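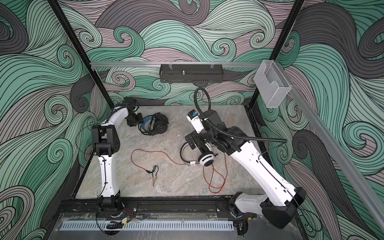
Kasau「Rusa」双腕セル整備キットを12週間使った感想

先に立場を書いておくと、私はこの手の「まとめ買いキット」をあまり信用していません。ケーブル保護管、クリップ、配線ダクト、結束バンド、壁に貼る柄シート。どれも単品で買えるものに手順書を足して箱に詰め、専用品の値段をつける。そういう商売だと思っているし、今回もその疑いは半分くらいしか晴れませんでした。

それでも買ったのは、うちのヘッドセット用セルの配線がひどかったからです。前任者が継ぎ足し継ぎ足しで組んだ双腕で、片方の腕を動かすともう片方の電源線が引っ張られる。手首カメラの線はテープで留めてあって、夏になると糊がずれてくる。四月に一度、朝いちばんの原点復帰で線を挟み、半日止めました。その日の夕方に代理店のĐàmへ電話して、勧められたのがRusaです。同じKasauにはもう少し安いPlumdenという片腕向けのキットもあり、これを二つ買うのと何が違うのかと聞いたら「手順書が違います」という返事でした。この時点でかなり怪しいと思っていました。

箱の中身

54点入り、と箱に大きく書いてあります。この数字の稼ぎ方がまず気に入らない。クリップが一個ずつ数えられているからです。実質的に使ったのは、腕に沿わせる黒い蛇腹の保護管、細線用の小さなクリップ、手前側に渡す白いスリット入りの配線ダクト、透明の受け箱、柄シート、それに手順書。残りは引き出しに入ったままです。

配線ダクトは普通のダクトでした。悪いところはありません。褒めるところもありません。蓋の嵌まりは手持ちの他社品と同じくらいで、角を切るときに爪が一本折れたのも同じ。専用品だから切りやすいということはなかったです。

透明の受け箱は、奥のレールの右端近くに取り付けるよう指示されています。用途は「小物の一時置き」とだけ書いてあって、実際の運用では置くものがない。うちではほぼ飾りです。グリッパから届くことは届くけれど、透明なのでカメラ側から縁が見えにくく、私は作業の対象から外しました。不透明な色違いを出してほしいと伝えたところ、検討しますとのこと。

手順書はしっかりしています。60ページあって、著者名としてMogens Bjarnasonと入っている。この人の文章は妙に几帳面で、ねじを締める順番から、締めたあとに線を指で弾いて遊びを見るやり方まで書いてあります。翻訳はところどころ怪しく、「腕は眠い位置にしてください」という一文でしばらく悩みました。退避姿勢のことらしい。読み物としては箱の中でいちばんましでした。

取り付け

作業は一人で一日かかりました。カタログには「午前中で完了」とありますが、古い配線を剥がす時間が入っていません。剥がすのに昼までかかったので、うちの場合は午前中で終わりようがなかった。

両腕の土台は手前の黒いレールに載せたまま動かしていません。手順書は一度外すことを勧めています。外せば確かに裏側の線が楽になるのですが、位置出しをやり直すことになる。それが嫌で、私は土台を残したまま線だけ入れ替えました。結果として左側の小さい基板のまわりはきれいになっていない。赤と黒の線がそのまま見えていて、ここは箱に収めたかったのに、54点の中に基板用のカバーが一つもないのです。クリップをこんなに入れるなら、カバーを一つ入れてほしかった。

手首まわりの保護管は、長さの決め方が難所でした。手順書どおりに切ると余りが大きく、腕の上に高い輪ができます。短くすると手首を回し切ったところで突っ張る。七回やり直して、結局ほとんど手順書どおりの長さに戻りました。見た目は不格好ですが、突っ張るよりはいい。ここはBjarnason氏が正しくて、私が疑いすぎでした。

ただし、輪が高いということは、それだけカメラの前を横切りやすいということでもあります。手順書はこの点に一行も触れていません。

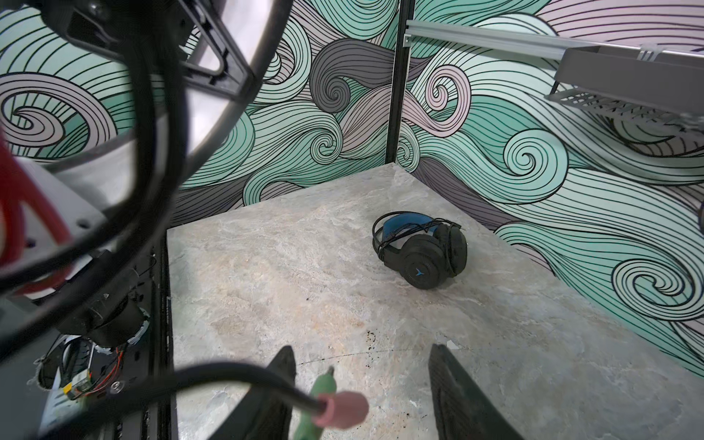 清掃の項目は半ページしかなく、「天板を柔らかい布で拭く」で終わっています。これで足りると思っているなら、書いた人はヘッドセットを毎日置いたり持ち上げたりするセルを見たことがないのでしょう。イヤーパッドからは粉が出るし、人の髪も落ちる。手首のカメラから覗くと、指先の少し先に黒っぽい粒が散っていて、そのそばに白いかけらが一つ、さらに髪の毛か細い線のような曲線まで床を横切っています。明るい灰色の石目だと、人が上から見る分にはほとんど気になりません。カメラにはしっかり入ります。それに、左半分を大きく塞いでいる黒い線の輪。さっき書いた余長の問題は、こういう形で毎回画面に出てきます。うちでは結局、手首を少し傾けてから対象に寄る動きを一つ足しました。キットの値段に、この手間は入っていません。

拭き方は自己流に変えました。始業前に粘着ローラーを天板に一往復、指の先端は別の布で乾拭き、奥の角は細い刷毛。角の柱の根元に埃が溜まるので、刷毛がないと取れません。刷毛くらい箱に入れておけばいいのに、と毎朝思います。

柄の壁について

Rusaでいちばん目を引くのは、壁に貼る渦巻き模様のシートだと思います。緑と灰と紫がかった色の波が、細い黒線で延々と描いてある。販売ページでは、特徴点が多いのでカメラの位置合わせが安定する、と説明されています。

理屈はわかります。白い壁よりは手がかりが多い。けれども位置合わせの失敗が減ったのかと聞かれると、私には答えられません。シートを貼ったのと配線を直したのが同じ日だからです。良くなったとしても、どちらのおかげかわからない。Đàmの担当者に、シートだけ替えた場合の比較はあるかと尋ねたら、資料を送りますと言われ、届いたのは販売ページと同じ図でした。

貼る作業は苦行です。柱のところで柄を合わせろと手順書にありますが、渦の形が不規則なので、合っているのかどうか貼った本人にもわからない。途中でどうでもよくなりました。位置合わせの計算上、柄がつながっている必要があるのかも書いてありません。たぶんないと思います。

もう一つ、長く見ていると目が疲れます。隣の机の同僚は椅子の向きを変えました。三面とも貼ると、セルの中を覗き込む作業のあとで書類の罫線が揺れて見える。私は平気なほうですが、乗り物酔いする人にはきついかもしれません。

吊り下げ側

ヘッドセットを掛けておく吊り具は、奥の横レールの中ほどに付けます。キットに入っているのは取り付け用の部材だけで、吊り具そのものは手持ちを使え、という割り切り方。ここは正直よく考えてあると思いました。吊り具の形は現場ごとに違うので、専用品を押しつけられるより助かります。

掛ける動作の調整には二日使いました。黒いほうは頭の部分を上にして掛けるだけなので素直です。問題は線で、掛けたあとに細い線が天板まで垂れます。垂れた先がもう一方の腕の通り道に入ると、次に白いほうを取りに行く手が線を踏む。手順書には「ケーブルは作業領域の外へ」とありますが、ヘッドセットの線なのだから、作業領域の外へ出したら作業になりません。

うちでは順番で逃げています。左が吊り具の側で仕事をしている間、右は天板の白いほうに寄るだけで、持ち上げは左が離れてから。遅くなりますが、線を引っかけて止まるよりは早い。橙色の線がまた厄介で、軽くてすぐ丸まり、置き場所が毎回変わります。二股の音声変換ケーブルも、つなぎっぱなしにすると丸まり方がひどくなるため、手前に離して置くようにしました。こういう細かいところを、キットの宣伝文句は「すっきり配線」の一語で片づけています。すっきりするのはロボット側の線だけです。扱う品物の線は、何も変わりません。

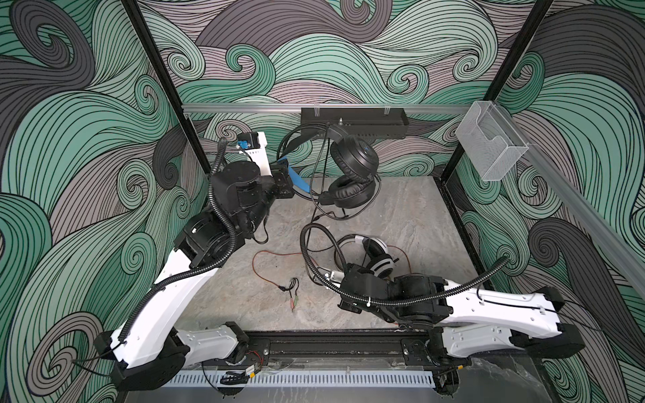 日々の点検で見ているところ

手順書の点検表は項目が多すぎるので、私は次の順で見ています。電源を入れる前に済ませます。

保護管の根元。肩に近いほうではなく、手首に入るところを先に見る。擦れるのはここからでした。

白い腕に沿ったクリップ。指で押してみて、動いたら差し直す。付属のクリップは柔らかめで、夕方に触ると朝より緩い気がします。気のせいかもしれません。

手前のレールのねじ。目印の線を油性ペンで引いておき、線がずれていないかだけ見る。工具は当てない。手順書は毎回トルクを確認しろと言いますが、毎朝やる人がいたら会ってみたい。

グリッパの指の面。滑り止めのざらつきに粉が詰まるので、爪楊枝で掻き出します。

奥のレールと吊り具。手で軽く揺すって、音が出たら締める。

揺れの件

最後の項目だけ補足します。取り付けて何週か経ったころ、掛けるときに吊り具が横へ逃げるようになりました。ロボットの位置がずれたと思って、午後を丸ごと位置合わせに使ってしまった。原因は吊り具の固定のほうです。グリッパが押すたびに少しずつ動いていて、翌朝見ると昨日と違う場所にある。位置合わせをやり直しても直るはずがありません。

手順書では、樹脂のクリップで挟んだうえで結束バンドを補助に使うことになっています。私はバンドを省いていました。見た目が安っぽくて嫌だったのです。バンドを足したら、揺すっても音がしなくなった。これもBjarnason氏の勝ちです。ただ、専用キットを名乗っておいて、最後に効いているのが白い結束バンドというのはどうなのか。ホームセンターの袋入りと見分けがつきません。

バンドの余りは根元で切ってください。最初、長いまま残していたら、手首カメラの画に白い尻尾が入って、品物の検出が一度そちらに引っかかりました。 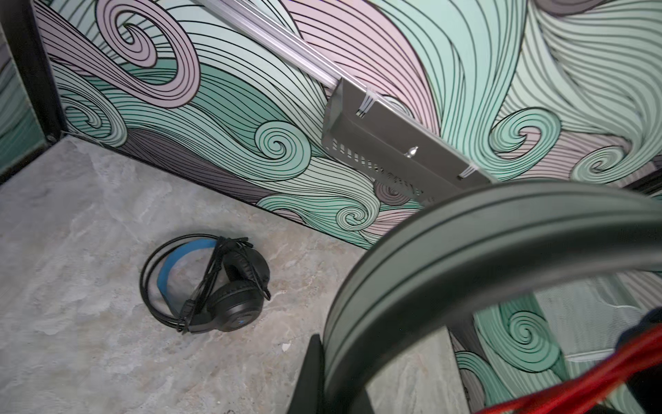 左手前に青いヘッドバンドの一台、奥のレールには箱形の金属ケース。白い結束バンドは上端寄りと下端の二か所。

修理と部品の注文

保護管は一度交換しました。手首の入口で擦れて表面が白くなったためで、中の線は無事でした。交換用は単品で買えますが、Kasauの直販には在庫がなく、Đàm経由で頼むことになります。注文した日から届くまで七日。待つ間は、Plumdenの端材を切って巻いてしのぎました。径は同じです。部品番号が違うだけで、並べても私には区別がつきません。この話をĐàmにしたら、保証の対象外になりますと言われました。保証で何かしてもらったことはまだないので、次もたぶんPlumdenのほうを切ります。

柄シートの貼り替えは試していません。角が一か所浮いてきて、手で押さえると戻るので放ってあります。

保護管の中に線を通し直すときは、コネクタを外す前に手首の角度を控えておくといいです。手順書では後ろのほうの付録に書いてあって、私は作業が終わってから読みました。付録を先に読むこと。あの付録には本文より大事なことが三つか四つ載っています。

買うかどうか

新しくセルを組むなら、手順書のために買う価値はあります。順番に沿って進めれば、私のように土台まわりだけ汚いまま残るということもないでしょう。既存のセルを直すだけなら、保護管と結束バンドを単品で揃え、浮いたお金で刷毛とローラーを買うほうが現実的です。柄シートは、効果を比べた数字が出てくるまで私は勧めません。透明の受け箱も要りません。

配線で止まった日は、取り付けてからまだありません。12週間では短いので、冬に樹脂が硬くなったころにクリップの具合を見て、割れるようならここに書き足します。

良かった点：手順書、保護管の長さの指定、吊り具を押しつけないところ
悪かった点：点数の数え方、基板カバーなし、清掃の記述、部品の在庫
評価：五点満点で三点。手順書だけ別売りなら四点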